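Collecting kitchen demos for Koditz — project report

So our project was supposed to be about training a policy, and most of it ended up being about getting decent examples to train it with. Koditz is our name for the whole setup: a simulated kitchen, an arm I drive from the keyboard (slow, but you get used to it), and a logger that saves what the wrist camera sees along with every command I send.

The task I picked was moving a mug over to a bowl. Sounds easy! The trouble is that a mug can be picked up in a lot of ways, and if all your demos start from the same tidy pose, the model only learns that pose. I wanted plenty of tilted grasps in there too.
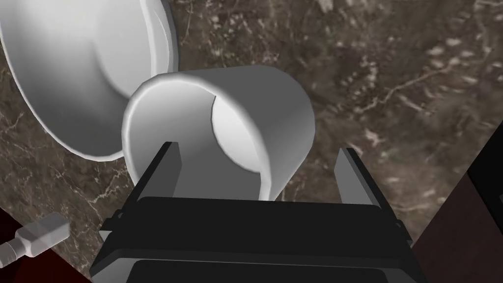
Jaruwan Saithong

With the mug tipped over like that, opening toward the bowl and a finger on either side, I had to be really careful about the last bit of the approach. White mug, white bowl, rims almost touching — at low resolution they kind of melt together, and I drove into the bowl more times than I'd like to admit. The brown marble counter helps a lot, at least.

I recorded 2155 demos and kept 2000. The ones I threw out were mostly drops, plus a batch where the logger had stopped saving gripper commands and I didn't notice until the next morning (check your logs, people). Another 300 came from replaying good runs with the lighting changed, and I store those in a separate folder so they don't sneak into the test split.

Next up is 5 new counter textures, which I'm hoping to finish by June. I'd also like a better controller than the keyboard — my wrists are begging for it.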